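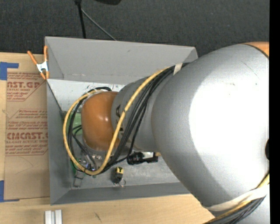 Bin setup for pick tests: bench notes
Nour Hijazi, Clerkelholm workshop

These notes cover the small jobs that changed our clutter-picking results more than the software did. The method under test is Tesfamariam, which chooses a grasp point from depth data and retries after a miss. Each condition gets 20 trials. A trial is one bin fill, and it ends when the bin is clear or when two picks in a row fail.

Clamp the bin
A spring clamp on the rim is enough for light parts. Put it on a corner, well outside the arm's path. With the bin unclamped, the arm nudged it on wall contacts and every later pick in that trial carried the offset. Clamped, 16 of 20 trials ran to a clear bin. Check the clamp tips between trials; they creep up a sloping wall.

Mark the table
Blue painter's tape is good for marking where things go. Use an L at the corner so that both edges are fixed. Replace it when the edge lifts. Masking tape left glue on bare wood.

Route the cables
Cables that loop around a joint need slack at full bend and very little at full reach. Set the length with the arm at its lowest pose in the bin, then strap the bundle to the large link. A wide strap holds better than narrow ties and does not bite into the jacket. Run the wrist through its full travel by hand before powering up. A loop that hangs below the wrist can drag small items across the floor of the bin, and the log will record this as a failed grasp.

Choose the fill
Mix shiny, clear, dark and light items. Shiny and clear parts leave holes in the depth data, and most of our misses were there. Key rings are worth including: the ring and the tag move separately, and a grasp on the ring alone tends to slip.

Keep acrylic covered
Cast acrylic sheet should stay in its printed paper until it is cut. The paper also takes pencil layout lines well. Peel it from one corner, slowly, at a low angle.

Clean the bin
Wipe with a damp cloth and mild soap. Scuffs on gray plastic can stay; they had no effect on the depth readings at the Proltix default exposure of 2000.

Still open: whether a matte liner helps with clear parts. Trials are planned for November.

Last edited 12/8/25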